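Zanside Youth Basketball: Midseason Report to the Divamero Fund

We are seven games in and have won two of them, one by forfeit. The grant application promised "competitive growth," and I would like it on record that we lost to Poduval by 31 in the opener and by only 9 in the rematch.

Enrollment stands at 46 players against a target of 40. The extra six came over when the Skisholm girls' program folded, and they brought a point guard who can dribble with both hands. Practice attendance is good, except on nights when the high school has a home game.
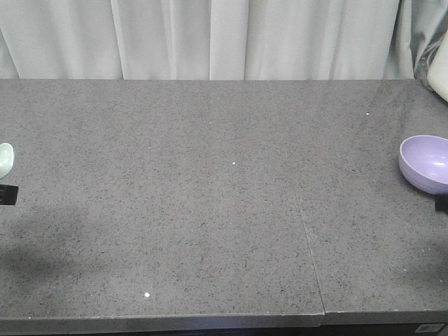

Submitted by Tamás Illés, Program Director

Spending is on track. Gym rental is our largest cost and will stay that way, as the school district raised its evening rate in December and did not take my calls. New balls came in $382 under budget. I would like permission to move that money to referee fees, which went the other direction. Uniforms arrived on time in the right color, with two number 12s. One of them is now 12 with a strip of tape over the 2.

The free-throw clinic ran for five weeks. As a team we went from 38 percent to 46 percent at the line - still not a number you'd put on a banner, but it won us the game that wasn't a forfeit.

Two items are behind schedule. The coaching certification course was full, so our assistants are on the waiting list for spring. The scoreboard repair is waiting on a part, and until then we're using a flip chart.

Remaining games: five. Poduval again in the last one.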